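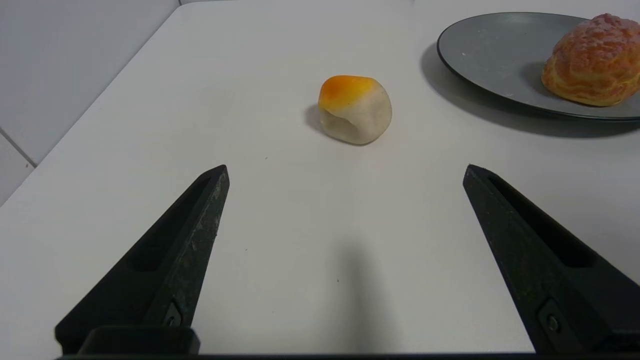 How hard should a two-finger gripper squeeze something soft? Only as hard as it takes to stop the thing from slipping, and in our tests that limit was easier to find by closing slowly and watching the motor current than by setting one force for everything.

Projects > Student Reports > Soft Food Handling

Print this page | E-mail this page

5/12/18

Our project at Brollach began with a simple wish – to have an arm move small sweets and pastries onto a plate without leaving finger marks in them. We had read plenty on picking up boxes and cans (there is no shortage of that!), but much less on things that give way when you touch them, and we were curious how far we could get with an ordinary gripper and a small camera down at the wrist.

We ran 154 grasps in all, split between a fixed closing force and the slow-closing method, which we named Jitano after a good deal of friendly arguing. With the fixed force, 20 pieces were visibly dented. With Jitano we had eight, and most of those came from the first afternoon, when our stopping threshold was still set too high.

The slow method does cost time, around two seconds more per piece, and we would have liked to bring that down. Crusty items also gave us more trouble than we expected, as a crumb breaking off looks a lot like a slip in the current readings.

We plan to go back in June and try softer fingertip pads, and to repeat the whole set with the plate moved closer to the arm.

Print this page | E-mail this page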